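Comden Learning Pages: How Does a Robot Know What to Do?

A robot arm has motors and joints, but it cannot decide anything by itself. It follows software, a set of instructions written by people. Sorting flowers takes two kinds of software. One plans how both arms will move, so that they do not bump into each other.

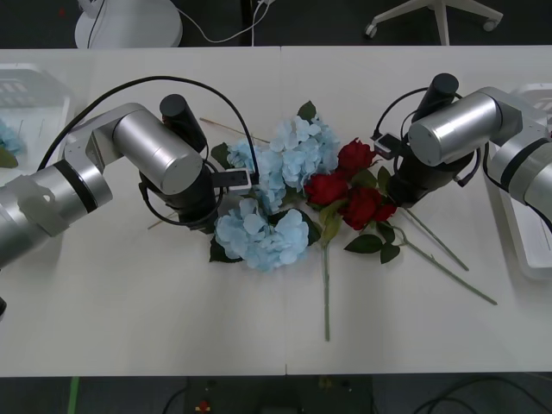 Seeing with numbers

The second kind is called perception. A camera picture reaches the computer as a long list of numbers, and the software searches them for patterns - a patch of blue, a thin line, an edge. It must then work out which part is the stem and where the gripper should close.

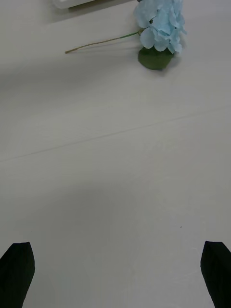 A blue hydrangea seen from the gripper, with both fingers open.

Word to know
Gripper: the part of a robot that holds things.

Text by Mitali Selvanayagam. Checked by Shivam Rastogi.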